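7. Documentation practice in the Hajdu collection

The previous section dealt with the question of how field telephones and switchboards came into private hands after the Ammont garrison was closed. In this section I look at a different matter, namely what the owners write down about these objects, and what is lost when they do not write it down. The material comes from the Hajdu collection, which is kept in a family house on the old barracks road and which is open to visitors only by request.

The collection holds 181 objects connected with wired communication. Most of them are field telephones, but there are also cable drums, test sets, headsets and seven switchboards of the Condasier type. The owner keeps a notebook for every year. In the early notebooks an entry has only the name of the object and the price. Later entries are longer, and they give also the person from whom the object came, the condition on arrival and sometimes a small drawing of the missing parts. The change is slow and it does not follow any plan that I could find. When I asked about it, the answer was that the memory became worse and the pencil had to help.
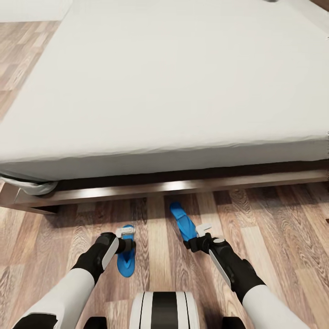
Figure 8. Bed with a white fitted sheet and a dark brown wooden rail. Computer rendering.

Three kinds of information appear in the notebooks, and it is useful to keep them separate. The first is technical: serial numbers, battery voltage, the color of the cable insulation, the wording on the instruction plate. This part is very reliable. I compared the notebook with the plates on the objects and found only small mistakes, usually a digit read wrongly because of paint. The second kind is the chain of ownership. It is less complete. For many telephones the entry says only "from the depot" or "from the market in Sivard", and such words can cover several changes of hands. The third kind is what I call use memory, that is, what a former soldier told about working with the set. This is the most valuable part for the historian and it is also the weakest part of the record. It is written in few words, often without the name of the speaker.

One case can show the difficulty. A Condasier switchboard has a row of paper labels under the line jacks, and two of the labels were replaced by hand. The notebook says that the handwriting belongs to "the night operator". It is not written who this person was, in which company he served, or who recognized the writing. The owner remembers that a visitor said it, in October, during a reunion of the signal company. The visitor did not leave an address. So we have a claim which is probably true — the labels do fit the line plan of the garrison — but it cannot be used as evidence in the strict sense.

It would be wrong to blame the collector for this. A state museum in the same period also accepted communication equipment in boxes, with one line in the register for the complete box. The difference is that the museum register follows a fixed form, and an empty field in a form can be seen. In a notebook an empty field is invisible. The reader does not know if the question was asked and had no answer, or if it was never asked.

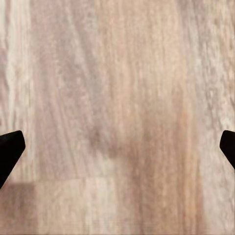 8 min read

For this reason a short record sheet was prepared together with the owner, and it was tested on the switchboards before it was used on other objects. The sheet has a separate line for the name of the informant and a line for how this person knows what he or she tells. It has also a box with the words "asked, no answer". The owner was first against the sheet, because it looked to him like military paperwork, and he said that he had filled in enough of it in his life. After some weeks he began to use it without being reminded, but he continues the notebook as well. I consider this a good result. The notebook has remarks which no sheet would ask for, for example which telephones were lent to the school, or which ones smell of diesel.

The cost of the work should also be mentioned. The cable drums need more space than the house has, and the owner paid 800 euros for shelves from his own pocket. The sheets themselves cost almost nothing, but they take time, and the time of former operators is limited. Two of the persons named in the notebooks could not be found at their old addresses. Interviews with the others are treated in the next section, where the questions about night duty and line faults are given in full.

Correspondence on this section: Eylül Toprak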